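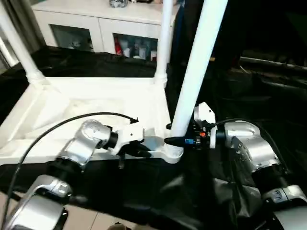
Fig. 4. Base platform on its cloth, front pole seated in the corner socket.

Section 3: Fitting the poles

By now you have opened the Tridham carton, found the base platform, and wondered why a small side table weighs what it does. The poles are the next job. Allow half an hour, or one long phone call with a relative who has already built theirs.

Before you start

Spread a cloth under the work. A dark one is best, as white end caps vanish on a pale carpet and reappear under a bare foot. Set the platform down so the raised rim faces you and the sockets are within reach.

Sort the poles by thickness. The larger ones go in the front corners. The thin one goes at the back, in the center. People have tried other arrangements, and Beatrice Barasa at our parts desk has sent them all new sockets.

Fitting the front poles

1. Check the round socket at the front corner for crumbs of packing foam. Pick them out with your fingers. A screwdriver will also remove the foam, along with a curl of socket.

2. Take a large pole and find the end with the shallow groove. This end goes down.

3. Lower the pole into the socket at a slight slant, then bring it upright as it drops. Going in dead straight looks more professional and usually jams.

4. Press until the pole stops. You may hear a click. Poles from the June batch click loudly, earlier ones hardly at all, and both are fine.

5. Turn the pole a quarter turn clockwise. If it spins freely, lift it out and go back to step 2.

CAUTION: Keep fingertips off the socket edge while pressing down. The pole drops the last bit all at once.

Fitting the side and back poles

6. Slide the collar onto the left side pole, narrow end up, before the pole goes in. The collar cannot be added afterward. This is the most common reason for reading step 6 twice.

7. Seat the side pole, then push the collar down until it rests on the platform.

8. Seat the thin back pole last. It bends if you lean on it, so don't use it to help yourself up off the floor.

NOTE: The poles will wobble a little until the shelf goes on in Section 4. Please don't cure this with glue. Judit Barta, who wrote the first edition of this guide, suggested a wrap of tape, and we have spent two editions taking it back out.

If a pole won't seat

Remove it and look at the groove. A raised line of plastic along it can be rubbed down with fine sandpaper, 600 grit or finer. Wipe off the dust and try again. Don't use a mallet, a shoe, or the other pole.

If the socket is cracked, order part 149 (socket, front corner) or part 71 (collar, side pole) and quote the batch letter from the underside of the platform. Orders that reach us by Friday noon go out the same day.

Leave the shelf in its wrapping until all the poles are in. Section 4 begins with the shelf screws.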